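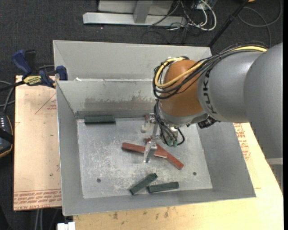
Tue 26 February

Bins, continued from the December notes.

Spent the morning on the sheet-metal bins. Front compartment of the first one measured again at the rim and at the floor, since my earlier sketch only had the rim. Sketch redrawn and put in the folder. The side walls slope more than the drawing from Tadell says they should. Corrado thinks the drawing is of the older pattern. I have written to them to ask which one we were sent.

Wear: the back wall is scuffed in a wide patch, brownish grey, ragged along the top. The floor is scratched, with pale streaks and whitish specks. Wiped a corner with a dry cloth and then with a damp one. Some of the specks came off on the damp cloth, the streaks didn't. Fiorella wants the floor left as it is until she has compared it with the spare, so no scouring pads please.

Blocks: 5 in the bin, two red and three dark green. Weighed all five together on the bench scale, 2,418 g. Did not weigh them singly, the small scale is still with Arain. The two reds tend to end up lying across each other when the bin is filled by tipping. Tried it 10 times from the cardboard tray and they finished crossed in 5 of them. Too few to say much. The greens mostly slide to the foot of a wall and stay there. Will repeat with the tray held lower.

Paint is holding up better than on the last lot. One green has a dull end, marked it in pencil on the underside so we can follow it.

Compartments: kept to the front one all day. The rim between the two catches a sleeve if you reach over it. Ran a file along a short length and it is better but wants doing properly. Swept up the filings.

To do
Full set of floor measurements on the spare bin
Ask Corrado where the Alari offcuts went, I want a piece to try as a liner
Get the small scale back and weigh the blocks one by one
Label the shelf. Vuvavska trays are in with ours again

Fiorella has the bench from two tomorrow, so the tipping runs need to be finished before lunch.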